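Sunday, a bit after two, still in the back room at Flundari

Okay, picking up where I left off. Reel 2 of the serenade tapes is finally playing at the right speed! I spent all morning convinced the singer had a much higher voice than she does, and then Bastien walked past with his coffee and said "that accordion is in a key no accordion player would choose." He was right. The machine was running fast. I pulled the pitch down until the accordion landed in G and suddenly she sounded like a grown woman and the dog in the background sounded like a dog.

So the transfer from this morning is junk, don't use it. The good one is file 1383. The bad one is still on the drive because I want to keep the spoken intro (the tape got a little chewed on the second pass and the first words are cleaner on the early one). Teodor, if you're reading this before I've fixed the labels — the intro comes from the old file, slowed down, and everything from the first verse on comes from 1383.

Things I heard today that I hadn't caught before: there's a second voice on the refrain, a man, very quiet, a third below her. He drops out every time the words change, so I'm guessing he only knew the chorus. Also somebody taps the table just before each verse. I had been cutting those taps out as noise and now I feel terrible about it. They go back in.
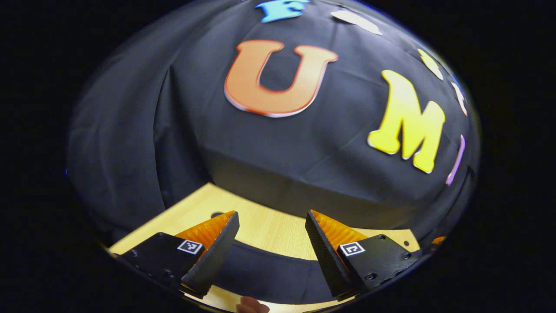

Flelport, April

Second session, and I've moved over to the film side. Delia has the interview cut down to 163 minutes, and she knows it's long, so please stop telling her. What we need from the audio end is a clean bed of the wedding song under the part where the old accordion player talks about walking from house to house. I tried it three ways. Full song underneath was too much, you couldn't follow him. Just the accordion was pretty but it made him sound like he was selling something. What worked best was letting the singer come in only when he stops to think — he pauses a lot, and she fits right in there.

Bienvenido listened on the small speakers and said the low end is mud. I went back and rolled off everything under the accordion's bottom notes, and it's better, though the room hum is still in there if you go looking for it. I don't want to scrub any harder than this. The last time I did that her s's turned to water.

Lyrics: Lucian is stuck on one word in the third verse. It's either "threshold" or a village name, and both make sense with what comes after. He's going to play it for his aunt over the phone. Until then the subtitle stays blank on that line, so leave it alone.

Still to do: put the taps back, relabel the morning files, ask Bastside if the companion album can run to a second disc, find out who Ostapchuk is (the name is penciled inside the lid of box 3662 and it isn't in the notes anywhere). Heads need cleaning again before reel 3.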